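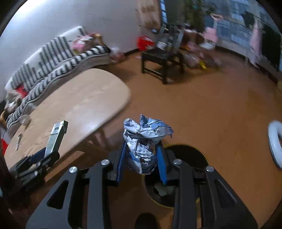

Apr 21, 2023

Did the front room this morning, finally. It had been on my list since February and I kept finding other jobs. Mamta is coming to stay for 9 nights and she'll be sleeping in there, so it had to be done.

Started with the rubbish. There were wrappers and bits of paper all over the place, mostly from the evenings when Pankaj and Femi were over with the cards. Silver and blue foil, scraps on the coffee table, more under the sofa when I got down and looked. Moved the wastebasket over beside the table so I wasn't walking back and forth to the kitchen. It's a small one, black inside with a yellow rim, and I had to empty it before lunch.

The coffee table is all right. I had thought the rounded end was marked but it came up fine with a damp cloth. Put the little white bowl in the sink. Left the wooden ornament where it was, as Arwel gave it to us and he always looks for it.

Shook the zigzag cushions out on the back step. They've gone grey in the white parts and I don't think washing will help much. Ornetti had plain covers on sale for $24 each but I'd want to see the colour before buying them. Will ask Mamta, she's better at that than I am.

Stopped for tea at half past ten. Dinesh rang about the gutters. He can do them on the 21st of next month if the weather holds, and he wants to borrow our ladder because his has gone to his brother's. Said yes. 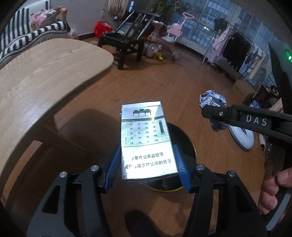 Cigarettes are the one thing I never know what to do with. I don't smoke and haven't for years, but I don't like throwing out something that might be wanted. The pack is a nice-looking one, pale green and white with a gateway printed on it and Chinese writing below. I put it on the hall shelf and sent Pankaj and Femi a message. Femi says it isn't his. No answer from Pankaj yet. If it's still there when Mamta comes it can go in the drawer, she has opinions on smoking.

Swept after lunch and then mopped, going with the boards. The light comes in strong at that hour and shows up every streak, so I went over the part near the sofa twice. My knee was sore afterwards.

Still to do: wipe down the skirting, find the good blanket, decide about the dark stool. I'd like it out of there but there's no space in the hall. Soup for tea, and the last of the bread.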